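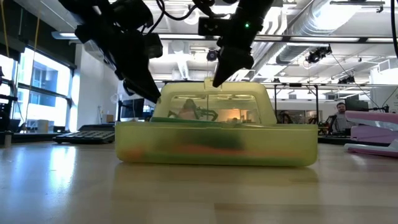 Two arms and a pencil case at the Raltton lab

Visudberg Robotics
Rulebook Editor, Tabletop Manipulation
Raltton, on site, full time

We have 717 rules for working with our robot arms. Some are good. Several contradict each other. One tells operators to consult a binder that went missing two managers ago, and people still sign a form each spring saying they have read it.

We would like to hire someone to fix this.

The robots do small household and office tasks on a table: opening things, closing things, putting things into other things. An operator runs the arms, a second person watches, and somebody later decides whether the attempt was any good. Each of those people currently has a slightly different idea of what the rules are. They are all nice about it, and they are all sure.

What you would be doing

You would own the Barrientos Manual, our in-house book of good practice. It covers setup, operation, stopping, resetting the table, labeling attempts, and the long chapter on cables that everyone agrees is too long and keeps adding to. Your first job is to get it down to 83 pages. We chose that number because it is what the office stapler can handle.

You would sit in on sessions and write down what people do, compare it with what the manual says they do, and decide which one needs to change. Sometimes it's the people. Be ready for it to be the manual.

You would also run the incident log. An incident is anything from a person reaching into the work area while an arm is live (serious, same-day review) to a gripper pinching a lid hard enough to leave a mark (less serious, still goes in the log). "It was fine" is not an accepted entry. Neither is "see above."

Finally, you would be our half of a monthly call with the Trollirberg site, which has its own rulebook and its own opinion of ours.

A sample of the problem

Take the pencil box task. The old rule says "Fill the box normally and begin." Normally, according to whom? We asked 9 operators and got a very lively afternoon. 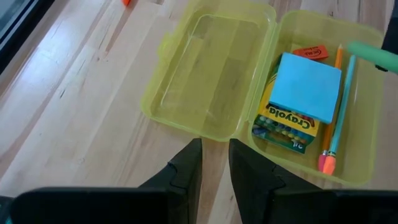 One camp held that sticky notes go in last because they are the easiest thing to see and pick up. Another felt that anything on top of a crayon box was asking for trouble when the lid came down. There was a separate argument about which way pencils should point, and it is still going on by email. A decent rule would say which items go in, whether they may overlap, how much of that is allowed to vary between attempts, and who checks before the arms are enabled. It would do this in four sentences. If you read that and started drafting, please apply.

The same goes for "closed." Is a box closed when the lid is down or when the latch has caught? Two people labeling the same attempt should reach the same answer without having to go find each other in the kitchen.

What we are looking for

Experience writing procedures that other people had to follow, preferably while you were standing nearby. Manufacturing, lab work, aviation, kitchens and theater rigging have all produced good candidates for us.

Enough comfort with machine safety to read a risk assessment and notice what it skipped. We'll teach you the arms.

Short sentences.

The nerve to stop a session. Anyone in the building can call a stop, you included, and the operator says thank you and stops. We mean this one. It's the only rule in the manual that has never been edited.

A tolerance for being asked whether a rule "really" applies at 4 p.m. when there is one attempt left to go.

You don't need a degree in robotics. You don't need to code, though you will be shown a lot of spreadsheets and expected to keep a straight face.

Pay, hours and the rest

Salaried, with health coverage, paid leave and a training budget you may spend on an outside safety course of your choice. Core hours are 9 to 4, arranged around the sessions. The work involves a fair amount of standing. You report to the head of operations, who wrote 83 of the current rules and has promised not to be sensitive about it.

There is a probation period. During it you will be asked to operate the arms yourself, under supervision, following the manual exactly as written. Past hires have found this educational and, in one case, very slow.

How to apply

Send a resume and one page of your own writing that tells a stranger how to do something. Use the careers form on this site and pick "Raltton, Rulebook" from the menu. No cover letter needed.

Please also rewrite the following rule from our current manual, in as few words as you can manage: "Operators should generally endeavor to ensure that hands are not in the area of the arms at such times as the arms may be moving, except where necessary."

Applications close at the end of March. Shortlisted applicants will be invited to watch a session and complain about it in writing.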